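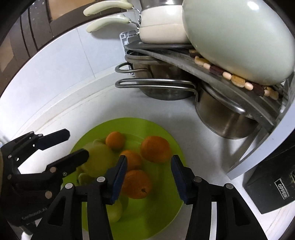 Drurstead School Fruit Scheme
Progress report to the Ormsby Fund, 18/04/2022

The scheme now reaches 139 pupils at Drurstead Primary, up from the pilot classes only. Fruit goes out at morning break and is eaten in the classroom. Teachers asked for this because the yard was too short a break to manage both.

Spending to date is $1,631. Of this, $1,000 went to the supplier, Clamano, and $200 to bowls and a second-hand fridge. The rest covered delivery. Clamano missed two deliveries in the winter term and has credited us for both.

Oranges and apples are eaten most. Pears came back largely untouched and we have stopped ordering them. Peeling was slow in the younger classes, so Róisín Ó Néill now has the kitchen cut the oranges for them – this adds work before break but has cut down on waste.

Senan Keane has taken over ordering from Finlay Niven. The parent survey is late. Forms have gone home and we will send you the results with the June report.

We would like to move the unspent delivery money into fruit for the summer term. Please let us know if the Fund agrees.

Sofia Pappas
Scheme coordinator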